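3.2 The bench

We built the whole thing at Grorkside, the shared workshop where three of us rent floor space, and you can tell from the bench. The top is aluminum extrusion, and over that we laid one long varnished board, which I love the look of and which gave our vision code fits (shiny!). Both arms bolt to the metal, never to the wood.

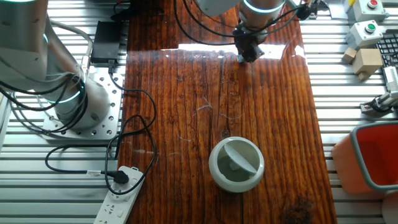 Figure 2. The bench, with both arms, the varnished board and the round container with its flap lid.

The container is our main target. Its lid is a half circle that tips into the opening, so the gripper has to come in from the open side or it just bumps the flap. We wrote the approach planner, Naltora, over one long March, and we tried 12 approach angles before settling on 7 that we kept for the runs below. 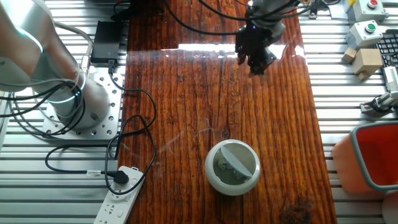
3.3 Picking and dropping

Each run is one small object, one container, one try. We did 100 runs with the lid tilted and 100 with it taken out, same start pose every time. I reset the bench by hand between runs, so please don't read anything into our cycle times.

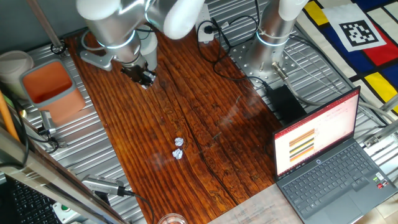

Light was the bigger headache. Glare on the varnish moves with the time of day, and our first segmenter, Brostier, kept calling it an object. We ended up masking bright bands before the depth step, a cheap trick, but it held up fine and we left it in.

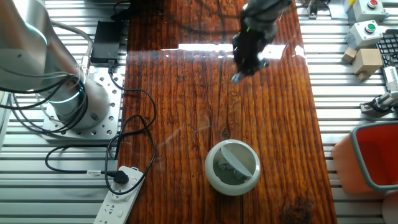 Grip force stayed fixed for all of this. We'd like to tune it per object later on, once the wrist cabling is sorted out.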